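Project report — teaching a two-arm setup to handle a jersey
Group 2, written up by Amândio Carvalho

Status: draft, the results part still needs the plot from Teixeira

1. What we wanted to do

Get the arms to sort out a crumpled piece of clothing by copying a person. No hand-written motion code. One of us drives the arms by remote control, the system saves camera views and joint positions, and the policy learns from that. Original plan was towels. Changed to a sports jersey in August after the first supervisor meeting — towels too easy to grade, a jersey has a front and a back and sleeves, so you can tell if the result is wrong.

2. Recording

We kept 334 demonstrations. Every one starts with the jersey dropped in a heap, then the operator pulls it out, finds the shoulders, lays it flat. Episodes that got stopped halfway were thrown out the same day. Should of kept them, Teixeira wanted failure examples later and we had none.

Recording software is Plurik, old version from the lab server. Labels went into a shared sheet called Grivano (name was there before us). Operators took turns, swap after every block. Driving gets sloppy when you're tired, you can see it in the grip timing.

Things that cost us time:
Clocks on the two arms not in sync, first block unusable.
Operator looking straight at the cloth instead of at the wrist views. The policy only gets the camera views, so if the operator uses something the cameras can't see, the demo is teaching nothing. Made a rule: look at the screen.
Cloth ending up against the wall. More on that below.

3. Hard cases

The jersey has a lot of blue in it and from close up one blue fold looks like the next. The printing and the white and red parts are what we steer by. When those are folded under, even the human operator goes slow, pokes around, lets go, tries again. Those pauses end up in the data and the policy learned to pause too.

Worst place is the seam where wall and floor meet. Not much room for a finger to get behind the fabric. Coming in from the side works better then from above, but it took us too long to notice.

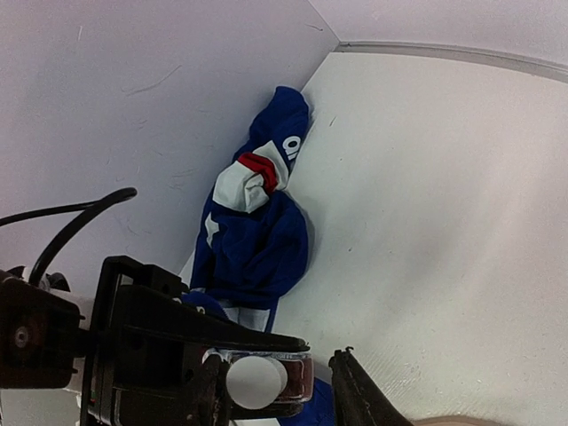 Jersey up against the wall, and a wrist view with the other gripper over it. 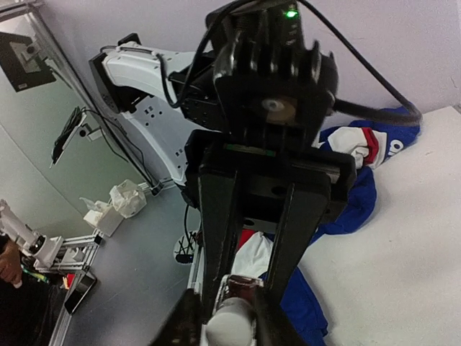
The other hard case is both grippers wanting the same bit of cloth. No collision check in our version. The operator just has to be careful — one arm holds still, the other moves. We wrote this down as a rule after two near misses and re-recorded the block it happened in.

4. Training

First run 3,545 steps, second run 3,820. Not a big difference in length, the second one has the re-recorded block and the resampled pauses (every long stop cut shorter). Same settings otherwise. The Ralville baseline was supposed to be run on the same data, didn't happen, no machine time left.

5. What came out

First run: goes to the cloth ok, grabs, then waits. Sometimes opens again for no reason we could find. Second run waits less. Still bad at the wall. In the middle of the table it gets to "mostly flat" but one sleeve tends to stay tucked under, and it doesnt go back for it. Our demos mostly fixed the sleeve in the same pull as the shoulder, so there's very little in the data about going back.

6. To do before hand-in

Plot, see top.
More wall starts, from the side only.
Seperate demos just for the tucked sleeve.
Ask if the gripper speed limit can be raised a bit, the operators all complained about it.
Fix the reference list, half of it is still links.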